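The Ferry to Jondstead

My uncle Ferhat Özkan left me his kitchen table and his quarrel with the town of Pekberg, in that order, and I only had room for one of them. I took the table. The quarrel came along anyway.

You have to understand how things stood. Jondstead is on one side of the water and Pekberg is on the other, and for 37 years my uncle refused to take the ferry across. It's a 15 minute ride! You can see people's laundry from our side. He'd stand on the dock with his coffee and say, "Look at them over there, hanging shirts in the rain," like it was a crime, and then he'd go home in a good mood.

I asked him once what happened. He said a man in Pekberg had sold him a bad accordion. My mother said it was a woman, and there was no accordion. My cousin said it was both, the woman and the accordion, and that she got to keep it. So that's where the research stood when he died, in November, with the heat turned up so high that the candles in his cupboard had gone soft.

He left a letter. I thought it would be about the house, but the house got one line (sell it, the roof is a disgrace). The rest was about a debt. He owed 40 crowns to a person named Ağca, at the bakery by the Pekberg landing, and I was to pay it in person and not make conversation.

Well, I make conversation. I can't help it. I was talking to the ticket man before I had my wallet out.

The crossing was rough and gray and I loved every second of it. I stood outside the whole way with my hood up, eating a cheese roll and practicing my speech. I had the money in an envelope, and I kept touching my pocket to make sure it hadn't blown into the water. Halfway over I turned and looked for my uncle's dock. It was so small. I'd spent half my life thinking of that dock as a big place.

The bakery was warm and smelled like burnt sugar. Behind the counter was a woman in her seventies with flour up to her elbows and a pencil stuck in her hair, and I said, "I'm looking for Ağca," and she said, "Then stop looking, you're letting the cold in."

I put the envelope on the counter. I said his name. She didn't touch it for a while. She served two customers, and then she wiped her hands and opened it and started laughing, really laughing, so hard she had to lean on the bread slicer.

"Forty," she said. "I told him 45!"
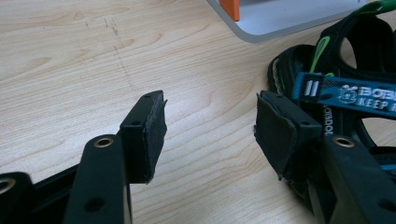
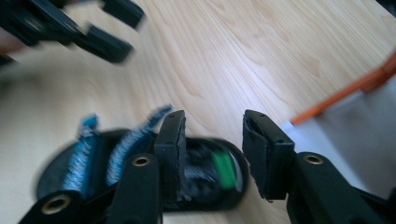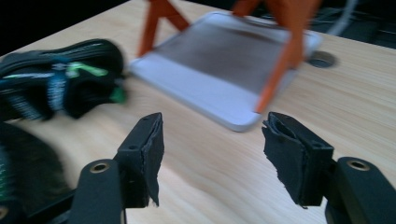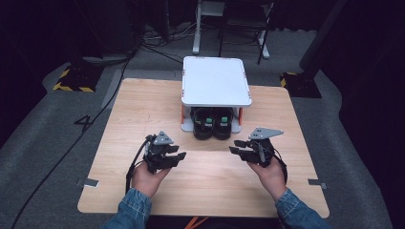 Pale wood, wavy grain.

She made me sit in the back with a plate of something with walnuts, and she told me her side. There had been an accordion. It was hers, a red one made in Zernusley, and she'd sold it to him for 45 the summer they were both working at the fish market. He paid her five up front and promised the rest by the end of the month. Then he asked her to marry him, and she said she'd think about it, and he said in that case he'd think about the money.

"So it was forty," I said. "He paid you five."

She stopped with her cup in the air. I watched her do the math. She did it again with her lips moving.

"He did pay me five," she said. "Oh, that rotten man."

And then she got quiet, and I ate my walnut thing and for once in my life I didn't say a word. A timer went off. She let it ring so long that a boy came in from the front to see if we were all right.

She asked if he'd ever learned to play. I told her I'd never seen an accordion in that house, and I'd emptied every closet myself. She nodded as if she'd expected it. Then she asked what I'd kept, and I told her about the table, how it barely fit up my stairs and how I'd scraped the wall all the way to the second floor. She wanted to know if it still rocked. I said it rocked like a boat, you had to fold up a napkin and stick it under the one leg.

"The one by the window," she said.

I hadn't told her anything about a window. But it had always stood by the window, back in Jondstead, and it was the window-side leg, and I'd been crawling under there with napkins since I was a kid.

"You've been to the house," I said.

"I missed my ferry once," she said, and she got up to see about her timer.

She wouldn't keep the envelope. She tucked it into a bag with two loaves of rye and told me to buy a ticket for next month with it, and to bring her a picture of that dock from the water, because she'd only ever seen it from the bakery steps. I said I would. I said I'd bring the napkin too, if she wanted, and she swatted me with a dish towel.

The last boat left at six. I ate most of one loaf before we'd cleared the harbor.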